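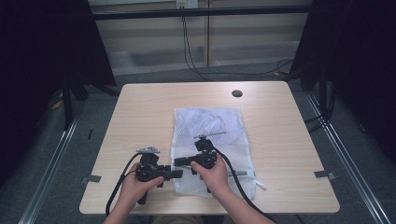
By Liya Belay | Help Center, Wodico | Updated in December | Reviewed by Ataberk Kocabaş

Family Accounts and Message Requests: Frequently Asked Questions

The following questions concern the changes to message requests in the Wodico app, version 23 and later. They apply to iOS, Android and the web client unless an answer says otherwise. Questions about billing, lost passwords and username disputes are covered on separate pages.

What is changing?

Accounts registered to users under 16 no longer receive message requests from accounts outside their contact list. Before version 23, a request from an unknown account was placed in a Requests folder, where the recipient could preview the first line. For accounts under 16, the folder is now hidden and incoming requests are discarded on the server. The sender sees the same "Sent" status as before and is not told that the request was discarded.

Accounts aged 16 and 17 keep the Requests folder, but previews are switched off by default and attachments are not loaded until the request is accepted.

Accounts aged 18 and over are not affected.

How does Wodico decide which accounts are under 16?

The date of birth entered at registration is used. If an account is linked to a family group, the date of birth confirmed by the group organizer takes priority over the one entered by the user. Wodico does not estimate age from photos, voice or typing patterns.

Can a user change the date of birth on an account?

Once, without assistance, provided the change does not move the account across the 16 or 18 threshold. Any change that does cross a threshold has to be requested through Settings – Account – Date of birth, and requires either confirmation by the group organizer or an identity document. Documents are deleted after the check is completed. A second change of any kind is handled by support.

What counts as a contact?

An account counts as a contact if at least one of these conditions is met:

The user has added it by username or by scanning its code.
The user has accepted a message request from it in the past.
It belongs to the same family group.

Being a member of the same group chat does not make two accounts contacts. Neither does having a phone number saved in the device's address book. Address book matching is disabled for all accounts under 16, and numbers uploaded before version 23 have been removed from the matching table.

What happens to requests that were already waiting?

Pending requests remained visible for 10 days after the update was installed, with a notice at the top of the folder. After that period they were removed. Conversations that had already been accepted are not affected and keep their full history.

Requests removed in this way cannot be restored. If the sender is somebody the user knows, the simplest solution is to add that account by username. The sender will then need to write again.

Can a parent turn the restriction off?

For accounts aged 13 to 15 in a family group, the organizer can switch from "Contacts only" to "Contacts and friends of contacts." Under this setting, a request is delivered if the sender has at least 4 contacts in common with the recipient. The threshold cannot be lowered. It can be raised to any value up to 23.

There is no setting that opens an account under 16 to requests from everyone.

Accounts that are not in a family group stay on "Contacts only." The setting is visible in the app but grayed out.

Where does the organizer find this setting?

On a phone: Family – select the member – Messaging – Who can write. On the web client the same page is under Account – Family group. Changes take effect at the next sync, normally within a few minutes. If the member's device is offline, server-side filtering still applies, but the label shown on the device will be out of date until it reconnects.

Is the member told when the organizer changes a setting?

Yes. A notice appears in the member's app showing which setting was changed, the old value and the new value. The notice cannot be suppressed. A log of all changes is kept on the Family page and can be read by both the organizer and the member.

Can the organizer read the member's messages?

No. Messages between individual accounts are end-to-end encrypted, and the family group does not hold keys. The organizer can see the number of contacts, the date each contact was added and whether a contact has been blocked or reported. Message content, attachments and the time of individual messages are not available.

Do group chats follow the same rules?

Partly. An account under 16 can be added to a group chat only by a contact. Once in the group, it receives messages from all members, including members who are not contacts. Replying privately to a non-contact from within the group is disabled in both directions.

Groups with a public join link are closed to accounts under 16. Accounts that were members of such a group when version 23 was released have been moved to read-only status. They can leave the group at any time but cannot rejoin.

The limit on group size has not changed.

A school or club uses a public join link. What should it do?

The administrator should convert the group to a managed group, which replaces the public link with individual invitations. The conversion is under Group info – Access – Convert. Message history and pinned items are preserved, and members on read-only status have full access restored after accepting their invitation. Polls that are open at the time of conversion are closed and must be created again.

A managed group needs at least two administrators aged 18 or over. If the group has only one, the Convert button is inactive.

Does the change affect third-party clients?

Yes. Filtering is done on the server, so it applies regardless of the client. Clients built on the Eren library, version 4 or later, display the new settings correctly. Older clients may continue to show an empty Requests folder. Tapping it has no effect.

Developers who maintain bots should note that a bot account is treated as a non-contact until the user adds it. A bot that writes first to an account under 16 receives a normal delivery response. Retrying does not help and counts toward the bot's rate limit.

Why is the sender not told that a request was discarded?

A distinct error would allow any sender to find out whether a given account belongs to a child, simply by writing to it. For the same reason, the read receipt, the typing indicator and the last-seen time are withheld from non-contacts for all accounts, whatever the age of the account holder.

Was the feature tested before release?

A pilot was run with 3,593 accounts in family groups. The most frequent complaint concerned relatives with new phone numbers who could no longer get through, and the option to add a contact by scanning a code from a printed or forwarded image was introduced as a result. The pilot was managed by Tamara Sârbu of the account safety group. An external review of the server-side filter was carried out by Sillcombe. The technical summary of that review is available on request to organizations that manage school groups.

A known contact's messages are not arriving. What should be checked?

First, confirm that the contact appears in the contact list with a solid icon. An outlined icon means that the account has been replaced, usually after a number change, and must be added again.

Second, check the block list on both devices. Blocks set before version 23 are still in force.

Third, check that both apps are on version 23 or later. Messages from version 22 are delivered, but a contact added on version 22 may not be registered on the server until the app has been updated and opened once.

If all three are in order, send a diagnostic report from Settings – Help – Report a delivery problem. The report contains account identifiers and timestamps. It does not contain message text.

How can an unwanted message still be reported?

Press and hold the message, then choose Report. The reported message and the four messages before it are decrypted on the device and sent to the review team. The reported account is not notified. Reports from accounts under 16 are placed in a separate queue, which is staffed at all hours.

If there is an immediate danger, contact the local emergency services first. Wodico staff cannot dispatch assistance.

Will the same rules come to voice and video calls?

Calls from non-contacts are already blocked for all accounts under 18, and this has not changed. Group calls follow the rules for the group chat in which they are started. Calls started through a shared link are not available to accounts under 16.

Are these settings available on Ikberg devices?

Ikberg children's watches run a reduced version of the app that has never supported message requests. The "Who can write" page is therefore missing from the watch. When a watch and a phone are signed in to the same account, the phone setting applies to both. Contacts can be removed from the watch but not added.

Who can be contacted with further questions?

Family group organizers can write to support from the Family page, which attaches the group identifier automatically. Questions from schools and clubs are handled by Kevser Gökçe, and developer questions by Hatice Altıntaş; both can be reached through the contact form by choosing "Managed groups" or "Bots and clients" as the subject.

Related pages: Setting up a family group – Managed groups for schools – Blocking and reporting – Release notes for version 23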